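Giduvport House, Residents' Meeting
Minutes of November 22, 2022

The meeting opened with 20 residents. The minutes of the previous meeting were accepted with one correction: the laundry room closes at ten, and not at nine.

1. Shared kitchen, second floor
The balance of the kitchen fund is 313 dollars. The Filtard water filter must be changed again, and this will be paid from the fund.

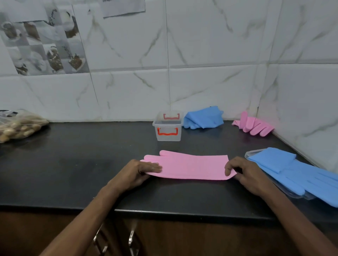
The cleaning turns for the kitchen were discussed for a long time. Several residents find that one week is too long for one apartment, and they proposed to change every three days. It was also asked that each apartment keeps its own gloves. A pink rubber glove, laid flat on the black countertop, is easy to tell from the others, so different colors were recommended. The turns stay weekly until the next meeting.

2. Heating
The company Pace sent an offer of 903 dollars for repair of the radiators on the Barcombe side. Some residents asked for a second offer. It was decided to wait for it until the end of November.

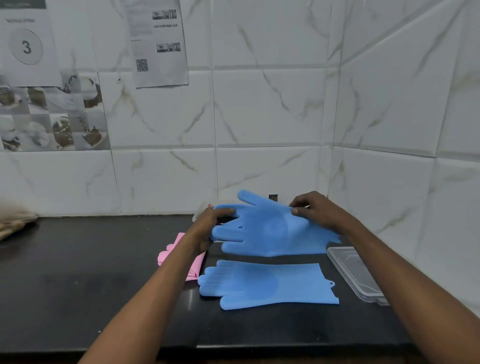
One resident replied that waiting is easy for those who live on the warm side, and that the bedrooms on the Barcombe side are already cold in the morning. She asked to write this in the minutes. Two electric heaters will be lent to these apartments meanwhile.

3. Bicycles
The rack at the back door is full. Bicycles without a name label will be moved to the cellar. 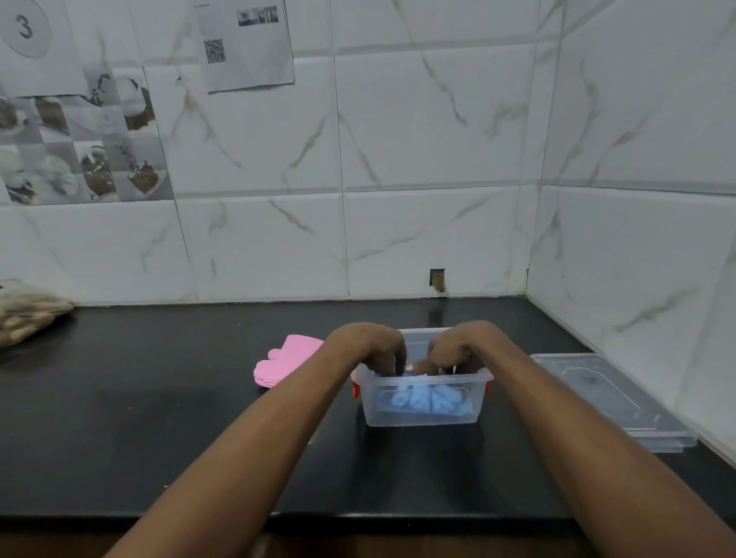

Labels can be taken from the board near the mailboxes. The owner must write the apartment number also. A new rack costs 298 dollars and the decision about it was postponed.

4. Other matters
The front door still closes too loudly at night. Please hold it with the hand.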